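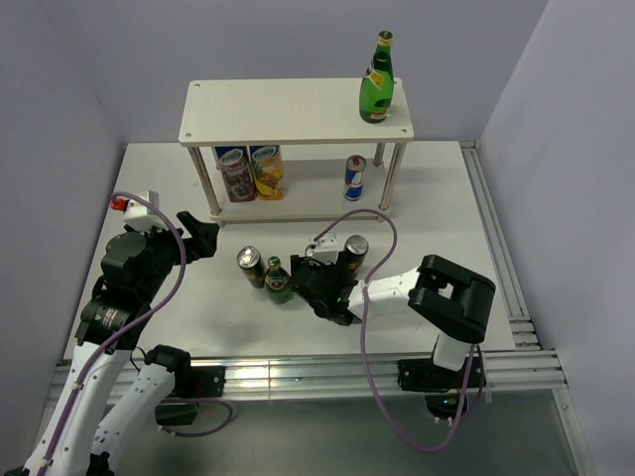 Nimthorpe Hospitality Forum
Refreshments and Meeting Room Service > Standards and Practice
Topic: Order of drinks on the two-tier shelf
63 replies, showing selected page

Carach_Desk
Posts: 2,373

Colleagues are invited to comment on the arrangement of the two-tier white shelf before the revised service sheet is issued in July. The current sheet was written for a cabinet with a door and does not address an open shelf on a table.

The arrangement I propose to adopt is as follows. One green glass bottle with the gold foil neck is placed on the upper board, toward the right. The two tall juice cartons stand side by side on the lower level at the left, with the fruit designs facing the guest. The slim silver and blue energy drink can stands to their right, also on the lower level. Small bottles and small cans are brought out onto the table in front of the shelf and are put away last.

I would ask that replies address the arrangement itself. The choice of suppliers is a separate matter and has its own topic.

ServiceHall_B
Posts: 983

Thank you for circulating this. Our site supports the proposal in general, with one reservation. Glass should not be kept on the upper board. The board stands above the cartons, and a guest who reaches for a carton below may disturb whatever is standing overhead. We would place glass on the lower level in every case and use the upper board for cartons only.

Carach_Desk
Posts: 2,373

The concern is noted. Please consider, however, that the cartons are tall and the space between the boards is suited to them. If they are moved to the upper board, the shelf becomes top-heavy and the labels stand above the eye line of a seated guest. A single bottle on the upper board leaves ample room on every side.

konst_pantry
Posts: 720

I write on behalf of the pantry staff at the Konstantinidis building. We have used an open shelf of similar design for two winters, and our experience favors the original proposal. Cartons belong below. Guests take them by the side and draw them straight forward, and they return them to the same place without being asked.

I would add a point that the draft omits. The sheet should state which juice stands on the left. In the proposed arrangement the dark purple-red fruit is on the left and the pineapple is on the right. Both cartons carry the same blue band at the top, and a guest in a hurry will read the band before the fruit. A fixed order prevents the wrong carton from being opened.

ServiceHall_B
Posts: 983

We do not agree that a fixed order is required. The fruit is printed large enough to be read from a chair. A rule of this kind places a burden on the person setting out the room and will be disregarded by Sunday of the first week.

konst_pantry
Posts: 720

With respect, the burden is slight. Our staff adopted the rule without difficulty, and it shortened the handover between shifts. The person arriving knows at a glance which carton is to be replaced.

quiet_clivadis
Posts: 63

May I raise the matter of the small containers? The draft says only that they are "brought out onto the table." At the Clivadis rooms we regard this as the part of the service most in need of a written standard. Small cans are easily tipped when several people are setting out at once, and a can that has been tipped should be stood upright before anything further is placed near it.

Our own sheet directs that the small glass bottle be set down first, in the middle, and the cans be set on either side of it with a hand's width between them.

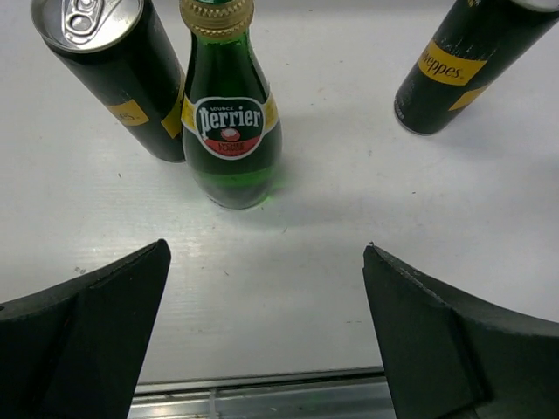
The hand's width matters most where a can and a bottle meet. A Schweppes can resting against a Perrier bottle will be lifted together with it, or knocked by it, and the rounded body of the bottle gives the can nothing firm to lean on. We also ask staff to turn the yellow band of each can toward the guest. The dark green of the can and the green of the bottle are close enough in color that the lettering is the quickest way to tell them apart in a dim room.

Carach_Desk
Posts: 2,373

This is a useful addition. I propose to include the following wording in the revised sheet:

Small glass bottles are set out before small cans.
A hand's width is left between containers.
Any can found leaning or lying over is stood upright, and its lid and pull tab are inspected before it is offered to a guest.
Labels face the guest.

ServiceHall_B
Posts: 983

We support the second and third lines. The first line appears to us unnecessary. If the spacing is correct, the order in which the items are set down is of no consequence.

quiet_clivadis
Posts: 63

The order is of consequence to the person doing the work. A bottle placed last must be lowered between two cans, and the sleeve catches. I would nevertheless accept the first line as a recommendation if that allows the sheet to be issued on schedule.

konst_pantry
Posts: 720

We would accept the same compromise. We continue to request that the order of the cartons be stated, even as a recommendation.

May I also ask for a ruling on the energy drink? Several guests at our site have asked that it be kept apart from the juice. We have so far declined, as the lower level has room for all three and a separate tray would need to be washed and stored.

Carach_Desk
Posts: 2,373

The energy drink will remain on the lower level, to the right of the cartons. No tray is required.

The first line will be issued as a recommendation, together with the carton order. The position of the glass bottle on the upper board is retained for the present. ServiceHall_B may keep glass on the lower level at its own site, provided that the local sheet posted beside the shelf says so.

ServiceHall_B
Posts: 983

That is acceptable. Our local sheet will be amended accordingly. We maintain our objection to glass on the upper board and will raise it again when the sheet is next reviewed.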